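How to Date an Old Photograph of Your Town (and When to Stop Believing the Caption)

Every box of old town photographs comes with dates on it, and a good share of those dates are wrong. I have spent a lot of evenings with the picture collection in Edar, and I no longer trust a penciled year until I've tried to break it. The method below is slow. It will often leave you with a wider range of years than you started with. I count that as progress, though the person who gave you the picture may not.

What you need

A decent magnifier or a scanner. A soft pencil. A notebook or a plain spreadsheet. Access to old street directories for your town, which the library may hold on film or in bound copies. At least one map from before the date you suspect and one from after it. You do not need special software, and I would be wary of anything that promises a year from an upload. I fed one such service the same street view twice, once cropped and once whole, and got answers 23 years apart.

Step 1. Write down what the caption claims, then ignore it

Copy the caption exactly, spelling mistakes included. Note where it is written: on the front, on the back, on an album page, on the envelope. Note the writing tool too. A ballpoint caption on a print from your great-grandmother's childhood was added by somebody later, going on memory or on what an aunt said. That doesn't make it false. It makes it hearsay, and you should label it that way.

Printed captions deserve no more respect. Postcard publishers kept selling the same view for years, sometimes with a new car drawn in or an old pole scrubbed out. A postmark tells you the card existed by then and nothing about when the photographer stood in the road.

Step 2. Look at the object before the view

Turn it over. Is it a paper print, a card mount, a tin plate, a postcard? Each process had its years of popularity, and any good handbook will give you the ranges. Treat the opening year of a range as fairly firm, and the closing year as soft. Small-town studios used up old stock and old equipment long after the city had moved on.

Beware of copies. A modern print can be made from an old negative, and an old print can be a photograph of an older one. Signs of a copy include blurred fine detail with sharp dust marks on top, or a faint second border inside the real one. If you suspect a copy, you now have two dates to find, so give each its own line in your notes.

Studio stamps are useful when you can tie them to an address. Yang's, on our main street, moved premises twice, and the stamp changed each time. The directories give us a range for each address. They don't tell us how long the man kept using up his old mounts, and I would bet he was thrifty.
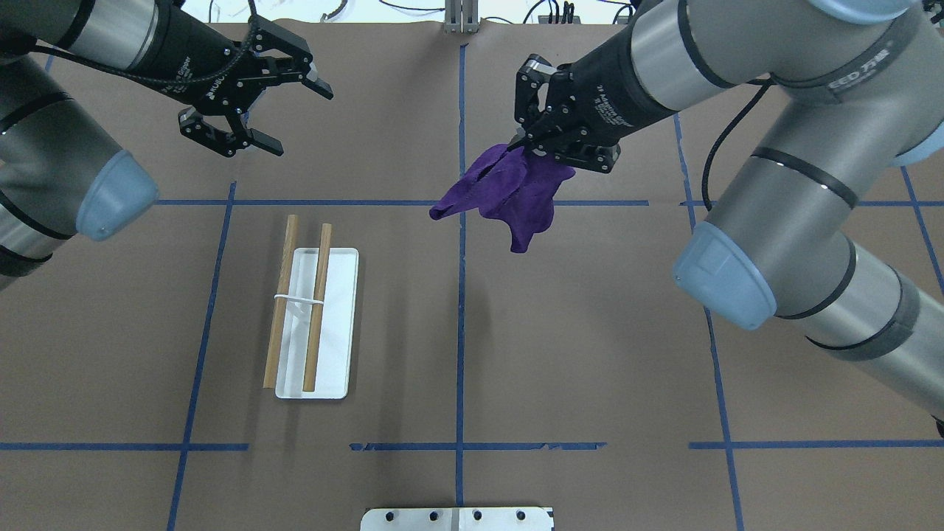 Step 3. Find the things that can't be in two states at once

Hemlines and hats are what people reach for first. I put them near the bottom. People wore clothes until they fell apart, and they dressed up in old ones for parades. Buildings and street fixtures do better, provided you have a record of when they changed.

Go over the view slowly and list anything that was built, torn down, raised, paved, wired or renamed. Rooflines, chimneys, church towers, rail tracks, power poles, shop signs, street trees. For each one, look for two years: the last year it was certainly absent and the first year it was certainly there. Then the same for its disappearance.

Shop signs are the best of the lot, if you can read them. Read, I said. If the letters are fuzzy, write down only the ones you are sure of and put a dash for the rest. I once filled in a sign as "Skirum Feed & Seed" because I wanted it to be Skirum, and I carried that mistake through a whole display panel. It was a hardware store. The first letter was an S and my imagination did the rest.

Step 4. Check the directories, and check how late they ran

A street directory looks authoritative. It was put together by canvassers who knocked on doors, missed people, copied last year's entry when no one answered, and went to press months afterward. If a directory came out in November, its listings might have been gathered in the spring. A shop that opened in summer won't show up until the next edition.

So allow a year of slack on either side. If the shop appears in four editions running and then vanishes, you have a solid stretch in the middle and soft ground at both ends. If it appears in only one edition, go look for a newspaper ad before you lean on it.

Step 5. Use maps for position, with some doubt about their dates

The date on a map is usually the publication date. The survey may be a good deal older, and a "revised" edition may have had revisions in one corner only. Fire insurance maps are better than most, but they were updated with pasted slips, and a slip isn't always dated.

What maps do very well is tell you where the camera stood. Pick two features at different distances that line up in the photograph, such as a chimney directly behind a gatepost. Find both on the map, lay a ruler through them, and draw the line. Do it again with another pair. The photographer was near where the lines cross. Go stand there if you can. At Ganolmont we had a view captioned "from the mill bridge" that could only have been taken from a second-floor window across the river, and that took us to a different building, a different owner and an earlier decade.

Step 6. Let the shadows help, a little

Shadows can give you a rough time of day and a hint of season once you know which way the camera faced. Bare trees and long shadows at what you take to be midday suggest the cold months. Don't go further than that. I have read confident accounts that arrive at "7 in the morning" from the shadow of a lamppost on sloping ground, and I don't believe a word of them.

Step 7. Write a range and show your reasons

Put down the earliest possible year and the latest possible year, with the evidence for each. Mark how sure you are of every item. Chun-yin Chiu, who catalogued the Edar prints before I got to them, used a plain system of "firm," "likely" and "told to me," and I haven't found a better one. Her notes can still be checked line by line. Most of what came before her can't.

Don't average the range. A picture that could fall anywhere in a span of 20 years should not be given the middle year with a "circa" in front of it. The "circa" gets dropped the first time somebody copies it into a newsletter, and then your guess is a fact.

Some common traps

Reversed negatives. If the writing on a sign is backward, or men's coats button on the wrong side, flip the scan and start again from step 3.

Anniversary events. Old wagons in a street may be there for a centennial parade. Look for paved road under the wheels and wires overhead.

The family birthday calculation. "Grandpa looks about six here, so it must be..." Children are hard to age, brothers look alike, and babies were named after dead siblings.

Online matches. Finding your picture on another site with the same date is no confirmation. Follow it back. Of the matches I have chased, nearly all led to the same single caption, copied from page to page.

When you are finished, store the notes with the picture, and write on the sleeve or folder, never on the face of the print. If you have to mark the back, use the soft pencil, press lightly, and add your initials and the year you wrote it, so whoever gets the box next knows which guesses were yours.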